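**Tala two-finger gripper, wrist-camera version - reviewed after one season, with a fault to report**

Supplied by Akside. Mounted on the Sowerby arm in our shop. Reviewed by Henryk Sobczak.

I was going to write this up in the spring and give it a good score. Then in September it started letting go of parts, and I held the review back until we knew why. The short version is that the hardware is decent, the default settings are not safe to leave alone, and Akside was slow to answer but did answer.

## What you get

The box has the gripper body, a pair of black tapered fingers already fitted, the wrist camera and its bracket, a 5 m cable and a hex key. The printed manual is 14 pages and covers mounting well. It covers the force settings in one paragraph. The rest is in a PDF that you have to ask for.

Mounting took Abhishek Rathore an afternoon, and most of that was rerouting the cable so it would not snag at the elbow. The bracket holes lined up. The camera was recognized the first time we powered up, and its calibration has not drifted enough to bother us.

## What we use it on

Light plastic parts, mainly. The test job I set for any new gripper is a wooden peg stand and a light blue plastic piece that has to be picked up, moved and released without marking it. It is an easy job for a person. For a gripper it shows up most problems quickly, as the plastic is smooth and there is not much depth to grab.

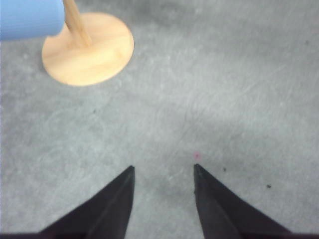 For the first few months it ran this job with very little trouble. The fingers close evenly and meet where the software thinks they will. Approach moves are smooth, and the open position is repeatable. I would have called it the best of the small grippers we have tried at this price, and for plain pick and place with solid parts I still would.

## The fault

In September the gripper began opening a little during a hold. It did not open fully. It relaxed just enough for a smooth part to slide, and then closed again on nothing. The arm carried on with the rest of the cycle and went through the release motion over the target as if the part were there.

The first time, I blamed the part. The second time Abhishek was standing next to it and saw the fingers move. He hit the stop and we left the arm where it was while we copied the log off the controller.

The log showed the same thing on each drop:

- grip command sent, grip confirmed
- motor temperature warning, low priority, not shown on the pendant
- holding current reduced by the firmware
- no new grip check before the next move

So the gripper protects its motor by backing off the hold, and it does that without telling the arm. The only record is a line in a log file that you would not open unless you already had a problem. With a light plastic part the result is a scuffed part. With something heavy or sharp over a bench where a person is working, it is an injury.

I want to be fair about the temperature. Our cycle has a long hold in it, and we were running it for most of the day. Akside says the motor is rated for that. The reduced current is supposed to come in only after 20 minutes of continuous holding, but on our unit it came in much earlier. They put this down to a sensor on a batch of boards and sent a replacement board, which Abhishek fitted.

## Retesting

We repeated the job after the board swap and ran 500 cycles, with the hold time left as it was and the area around the arm taped off.

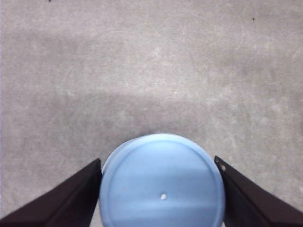 Grip force was the other thing I wanted to settle. The factory value is set low, and I think it contributed to the drops. A round part is a fair check of this, as each finger bears on only a small stretch of the rim and there is little to stop it slipping if the force falls away. With the light blue piece between the fingers like that, one on either side, I stepped the force up until the slip check stopped reporting movement, then backed it off one step. That value is well above the default and it has not marked the plastic.

The retest ran through with no drops. The temperature warning did come up near the end, but the holding current stayed where it should be. I am satisfied that the board was the cause on our unit. I am less satisfied with the design, because the firmware will still cut the hold silently if the motor does get hot.

## Settings to change before you run it

1. Turn on **Report thermal events to host**. It is off from the factory.
2. Turn on the grip check before every move. It slows the cycle slightly.
3. Set the arm to stop on loss of grip. The default is to continue.
4. Raise the grip force from the default, using your own part to find the value.
5. Read the log after the first full day, even if nothing has dropped.

If your arm cannot stop on a signal from the gripper, I would not use this one near people. We wired ours into the Skotunau safety relay we already had, and that works, though Akside does not document it and support would not comment on it.

## Other complaints

The finger screws need checking. One of ours had backed out a little when we took the gripper down to change the board, and the manual gives no torque figure. I have put a paint mark across each head so we can see if they turn.

The pendant app shows "Grip OK" in green from the moment of closing until the release command, whatever happens in between. That is misleading and should be a simple thing to correct. I have reported it.

Support took two emails and a phone call to get past the first line. Once the logs reached an engineer the replies were quick and to the point.

## Rating

Build and fit: 4 out of 5

Camera and calibration: 4 out of 5

Documentation: 2 out of 5

Safe behavior as shipped: 1 out of 5

Safe behavior after the changes listed here: 3 out of 5

We are keeping ours. I have asked Akside for a firmware option that holds force and stops the arm when the motor gets hot - they have said it is being looked at, with no date. Owners with an earlier board should send their logs to support and ask for the replacement by name, as it is not being offered unless you ask.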